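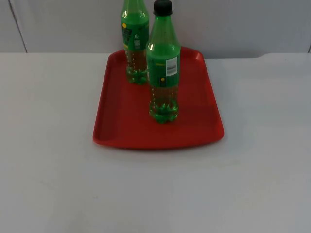
Trays, bottles and my July porch nights

I finally have a drinks tray I like! It's red, it's plastic, it has a nice raised lip all the way around, and it cost me 5 dollars at the Vovdale flea market (the seller wanted more, I made a sad face). I've been hauling soda out to the porch by the armful for years, so this feels very grown up.

First question was what fits on it. Two tall green bottles do, easily, with space for a bowl of chips in front. I tried one standing and one lying on the table beside it, and I think the second one needs to be up on the tray too. Big bottles roll.
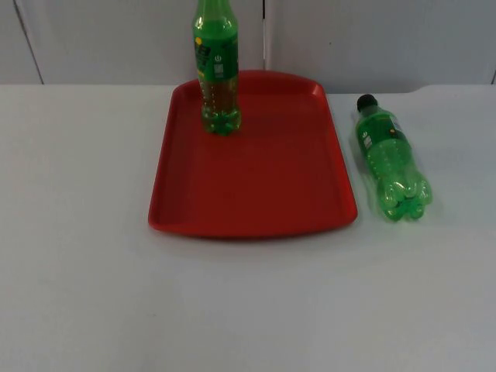 Put the heavy one closest to your body, a reader wrote after my last tray post, and carry it low. I tried that on the porch steps and yes, much less wobble. I'd been doing it backward the whole time.

I also went back and forth on a liner. The Lidance cork ones are cute but they want 40 dollars, so no. A damp dish towel folded flat does the job, and it goes in the wash after.

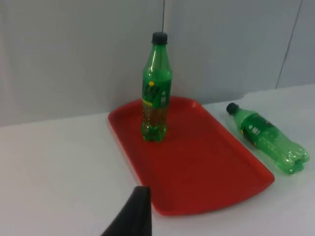
My mother-in-law would say soda belongs in a pitcher and bottles on the table are for picnics. Fine, but then it goes flat by 8 p.m. and I've got a pitcher to wash. Bottles stay! The red and green together look a bit like Christmas, and I kind of love it.

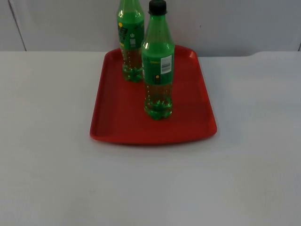 Porch Notes, No. 300

Next time: glasses. I have too many and none of them match.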